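Packing station project, write up (part 2)
Fedir Symonenko

Our topic was small parcel packing for the Velta unit. Goal was to cut tape use and make a tray insert that stops parts from sliding. Budget 200, we spent 162. Most went on card and glue sticks.

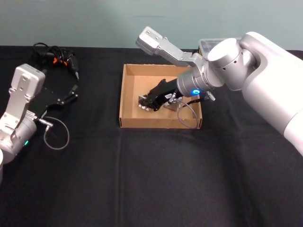
Tray choice took longest. We compared the Nollell mailer with a plain open tray and went with the tray, easier to reach into and no flaps to fight. Shallow cardboard, low walls, no lid. Downside – long parts only fit on the diagonal, so the insert needs a slanted slot. First slot was 11 mm too short. Redone in April. Black cloth on the table stayed, it stops small bits rolling but it creases and you loose dark parts on it.

Gluing next. Tape lifted at the corners so we switched to hot glue for the insert, 20 sticks total. Stasiv method (bead along the inside fold, press, wait) held better than dots. Cord management still a problem, see fig. 2.
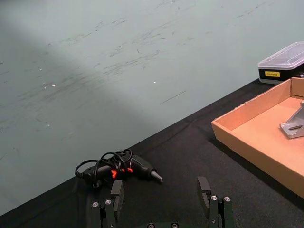 Fig. 2. Glue gun on its side on the cloth, cord looped over it.

To do: proper stand for the gun, re-cut the slot, weigh finnished tray.

Last updated: September 24, 2019

Comments

boromik_fan: did you try foam for the insert?

Fedir Symonenko: no, over budget if we did. maybe next term

tess: lay the gun on a tile, glue on cloth never comes off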